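Tarstead hill climb, entry sent

2024-12-19

I've put my entry in for the Tarstead hill climb at the end of January. Car number is 335, same as last time, which saves me peeling the old stickers off.

The course is 1727 metres from the start line to the top gate. It has been run on and off since 1931 and the surface feels like it. The second left is still the worst part. I braked too early there on every run last year and lost most of my time before the straight.

The car

The Drurel has new front pads and fresh fluid. I went back to the Tramow tyres after trying a harder set at the autumn sprint and never getting any heat into them. The gearbox still baulks going into third. I'm leaving it alone until after the event.

Food and packing

There is one van at the top paddock and it shuts early, so I take my own lunch. Bread rolls in their own wrappers keep well in the car, and I can eat one between runs without taking my gloves off for long.

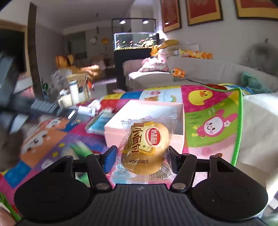 Getting there

Scrutineering closes at 30 minutes past seven. I'll drive up the night before and park by the lower gate. If you're coming to watch, the bank above the second left has the best view. Bring boots.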